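A Place for the Keys: Small Storage in a Shared Student Flat
Project report by Kartini Rondonuwu and Toivo Ojala

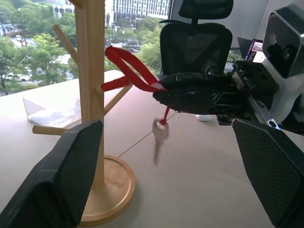

Our project started from a common problem in our flat in Iltberg. The keys were always on the table, under papers or in some coat pocket, and in April we missed the morning bus two times while searching for them. We wanted to solve this without drilling, as the rental contract does not allow holes in the walls.

We decided to test a wooden mug tree. A key on a lanyard is easy to find on it, because the strap makes a big loop and red is a strong colour against pale wood. A key with only a small ring is more difficult to hang on a thick peg. The trial lasted 20 days. Merja Heinonen, our supervisor, advised us to place the stand near the door. Kaisu Saarinen still prefers a bowl.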